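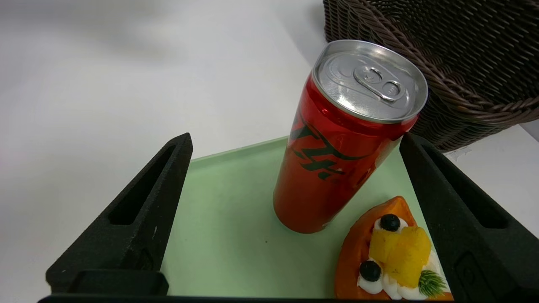 Drink can and dessert piece on the green sorting tray.

Sorting a Mixed Tray into Two Baskets
Bremstead Household Skills Center, Guidance Sheet 7

This sheet sets out the standard method for clearing a mixed tray of kitchen and washroom items. It applies to all practice tables at the Center. Learners should read it through once before beginning.

What is needed

One light green tray with a raised rim
One dark brown woven basket
One orange woven basket
A white or plain table, wiped down beforehand

Setting out

1. Place both baskets side by side at the back of the table. The open tops must be clear of each other.

2. Set the tray in front of the baskets, within easy reach. The tray is not moved again until it is empty.

3. Arrange the items with space between them. A can or cup is stood upright. A peeler is laid flat, and its handle should point to the right for a right-handed learner.
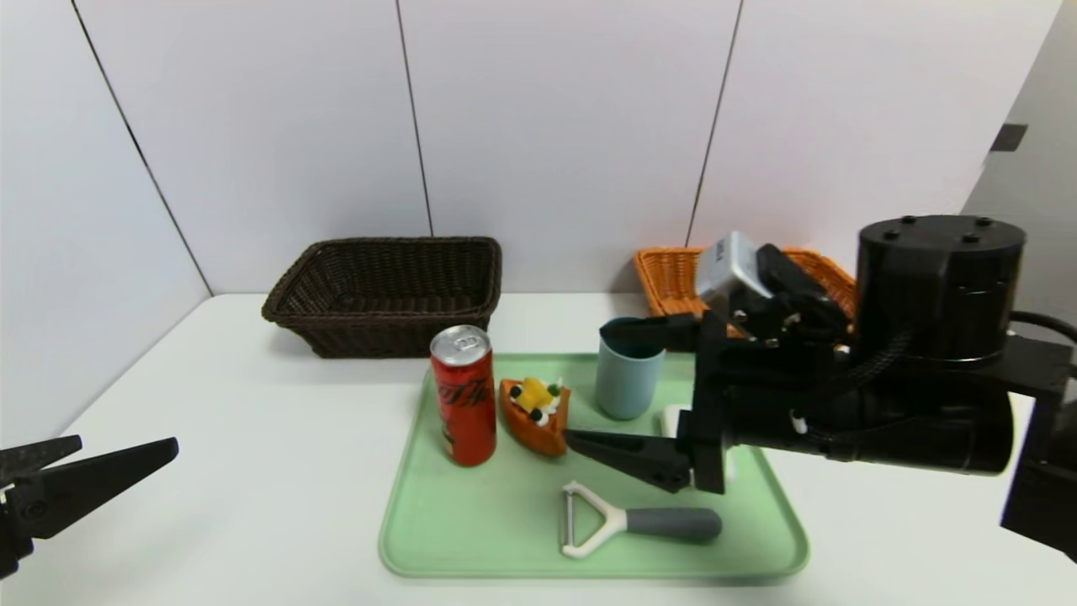
Sorting

4. Name the two groups aloud before touching anything. At Bremstead, food and drink go in the orange basket, and utensils, cups and washing items go in the brown one.

5. Begin with food and drink. Lower the can into the orange basket and let it rest against the inside if it will not stand straight. Softer pieces are placed beside it, never underneath.

6. Continue with the cup. Hold it by the side with the rim facing up and bring it over the brown basket before lowering it.

7. Move the peeler by its handle. Bar soap is left until last, and hands are rinsed afterward.
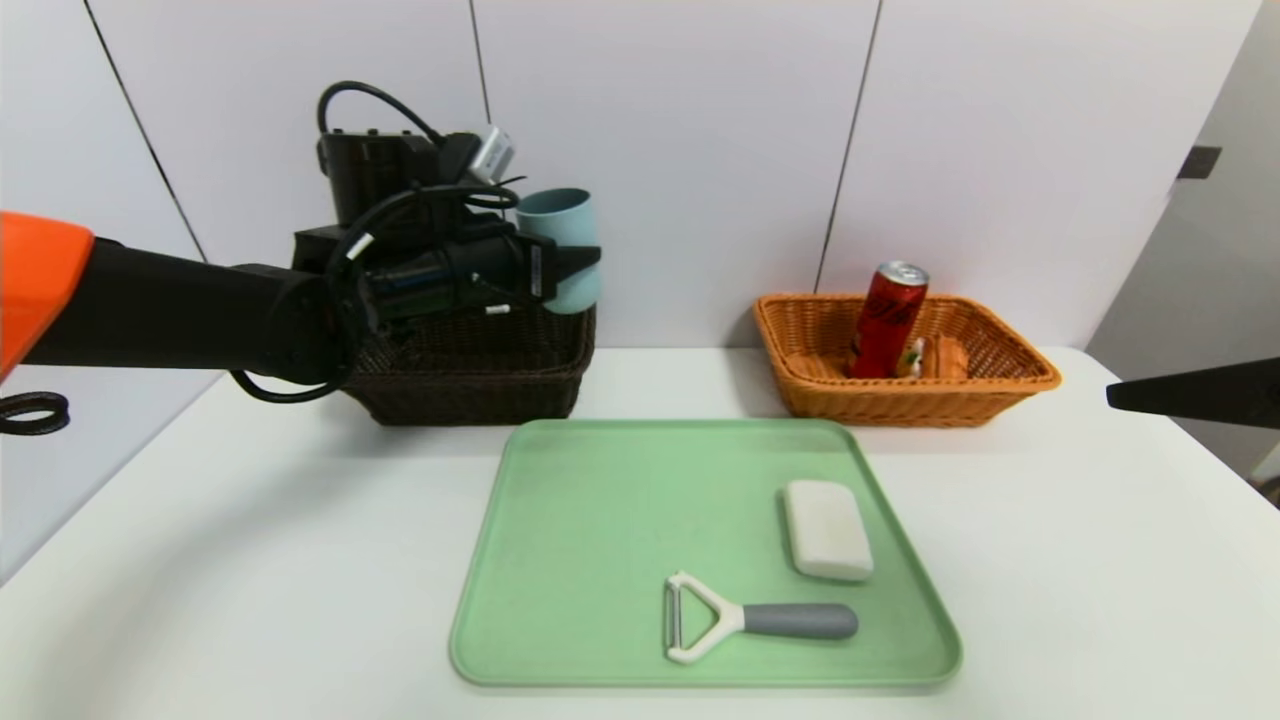 Food and drink in the orange basket; soap and peeler still on the tray.

Checking the result

Look into each basket from above. An item in the wrong group is returned to the tray and sorted again. The learner, and no one else, makes the correction.

Wipe the tray and store it flat on the Susada shelving. Worn baskets should be reported to the front desk by item code 288. Replacement trays are held in the Meléndez Room.

Sheet revised Tue 23 June. Previous versions, including the one issued in February, should be discarded.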